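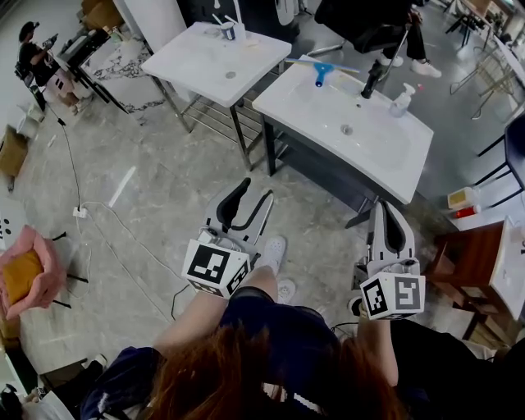
Section 4: both grippers held forward, facing the two basins, with a squeegee on a basin.

Reading time: 4 minutes

We use cookies to remember your language and page settings. Accept | Manage

4. Good practice before and during a recording

This is the part of the guide we enjoy most, as small habits here make a huge difference to how well a robot can learn from your hands later on. Read it once all the way through, then keep it open beside you for your first few sessions (most people know it by heart within a day or two!).

4.1 Getting the floor ready

1. Run your eye along the floor between you and the basins. Power leads should lie flat, and no lead should cross the spot where you will put your feet.
2. Keep power strips well away from anything that might drip. If one has to stay on the floor, move it to the side furthest from the basins.
3. Push boxes and bags back against the wall.
4. Agree with everyone else in the room where they will sit or stand. They are welcome to stay, but they should keep out of reach of the grippers.

CAUTION: Wipe up spills before you carry on. A smooth floor gets slippery very quickly.

4.2 Picking up the grippers

5. Take one gripper in each hand and open and close the fingers a few times. Both should move freely, with the black lining sitting flat against each finger.
6. Look at the marker cubes. Every printed face must be clean, dry and free of scratches. Replace a cube with a lifted corner; don't glue it down.
7. Tie back long hair and push up loose sleeves so that nothing falls across a cube.
8. Let any gripper cable hang with some slack, and check it isn't caught under your leg if you are sitting.

Note: Hold both grippers out in front for 15 seconds at the start of every recording. It feels a bit silly the first time, but the tracking loves it.

4.3 Doing the task

9. Begin with the tool on the basin top. For squeegee work, lay it where you can reach the handle without leaning.
10. Grip, lift, wipe and put back at your normal speed. Real movements are what we're after, including the little corrections!
11. Keep the cubes in view as much as you can. If you lose one behind the tap or the soap bottle, bring it back out gently and carry on.
12. Stop after 30 recordings and rest your wrists for 11 minutes, even if you feel fine.

CAUTION: Never use a gripper to plug in, unplug or move a power lead. Put both grippers down first.

4.4 Respecting other people

Ask before you record, every time, and tell people what the recordings are for. Anyone may ask for a clip to be removed, and the Wernstead site lead must do it without asking why. Tímea Kun looks after these requests and is wonderfully quick with them.

Checked by Shafiq Nanayakkara, 22 August 2020

Related sections
Section 3: Fitting and cleaning marker cubes
Section 5: Naming and storing your recordings
Section 17: Spare parts for Grinix hand grippers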